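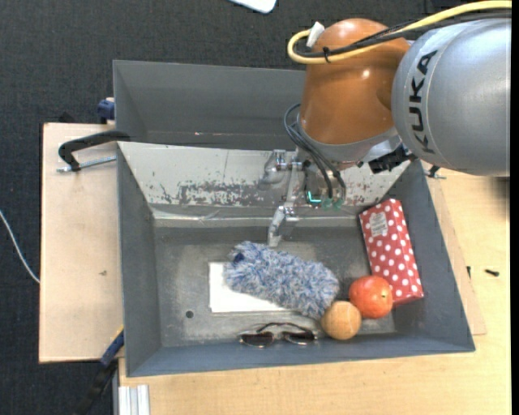 A KUKA arm above the front bin at the Heltport workshop. The bin holds a duster mitt, sunglasses, a ball, a round fruit and a polka-dot box.

Heltport teaches robot arm to clear a bin by remote control

2026-01-24

HELTPORT – A small engineering firm is teaching an industrial robot arm to pick household objects out of a metal bin by having people drive it through the job by remote control, one pick at a time.

The firm, Drerine, began the work in October in a ground-floor unit on the edge of the Plovasby business park. Its staff have now recorded over 40 hours of picks and plan to keep going through the spring.

The task sounds simple. An operator sits at a desk a few steps from the arm, holding a hand controller that follows the movement of the wrist. When the operator's hand moves, the gripper moves. A trigger under the index finger closes and opens the fingers. The operator steers the gripper down into the bin, takes hold of one object, lifts it clear and lets it go in a second bin. Then the next pick begins.

Each pick is saved as a separate recording, with the position of the arm, the state of the gripper and the view from a fixed camera. The recordings are used to train software that will later try to make the same choices without a person at the controls.

Drerine says it moved to remote control after an earlier method proved too slow for this kind of work. In the first weeks, staff switched the arm into a free-moving mode and guided it by hand, holding it near the wrist and walking it through the motion. That worked well for large, stiff objects in the open. It was harder inside a bin with tall walls, where the person's own arm kept blocking the camera.

"Your sleeve ends up in half the recordings," the company wrote in a project note released this week. "With the controller you stand back and the camera sees what the arm is doing."

Hand guiding is still used at the start of each shift. An operator moves the arm by hand to the four corners of the bin and the software stores those points as limits. After that the arm will slow down and stop before it reaches a wall, whatever the controller is telling it to do.

The objects are ordinary and are chosen to be different from each other. Soft items are the ones operators complain about most. A shaggy mitt has no clear edge to aim for, and it can drag other things along with it when it comes up. Flat sheets are also hard, because the fingers have to get under an edge that lies against the floor of the bin. Round objects tend to roll toward a wall when touched.

Sunglasses are on the list for another reason. They are light and easy to lift, but dark lenses and thin metal rims can confuse depth sensors, and a badly placed grip can bend the frame. Operators are told to go for the bridge where they can and to give up on a pick if the glasses start to twist.

Giving up is part of the method. Failed picks are kept and marked as failed, so the software gets to see what a poor approach looks like. According to the project note, 27 percent of the picks recorded in the first month were marked that way. The figure has come down as the operators have gained practice, though the company did not give a current number.

New operators train for 2 days before their recordings are used. The first day is spent on single objects in the middle of the bin. On the second they work with several objects touching or lying on top of one another, and practice choosing which to take first. Drerine has written no fixed rule about the order. It asks only that operators pick the way they would if they were reaching in themselves, and that they do not stop halfway down to think it over. Long pauses show up in the training data, and the software learns to pause as well.

Shifts at the controls are kept short. The company tried full mornings at first and found that the movements grew less steady toward the end. Operators now change places every 31 minutes, a number that comes from the length of a recording block plus the time needed to save it and reset the bin.

Resetting is done by a second person, who returns the objects and mixes them up by hand with the arm stopped. The mix is different every time. The bins themselves are clamped in place, and the clamps are checked before the arm is switched back on. If a bin shifts even slightly during a block, the stored corner points are no longer correct and the block has to be thrown out.

Part of the cost is being paid by Stefanou, a parcel returns company with a sorting hall in Heltport. Returned goods reach the hall in mixed loads, often out of their packaging, and are sorted by hand. The company has said it wants to know whether an arm trained on recordings like these could take on the first step, moving single items from a full bin to an empty one, while staff keep the job of checking their condition.

No date has been set for a trial at the hall. Stefanou said it would wait for results from objects the software has not been trained on. A set of such objects has been put aside and will stay out of the recordings until the tests begin.

Drerine expects to run the first of those tests in the Plovasby unit. The arm will work through a full bin on its own, with an operator at the desk ready to take over. If the operator has to step in, the takeover will be recorded too – from the moment the controller is picked up until the object is out of the bin – and added to the training set.

The company is looking for more operators for the spring recordings. No background in robotics is needed, and both left-handed and right-handed people can apply. Applicants will be asked to spend a short session at the controls before being offered shifts.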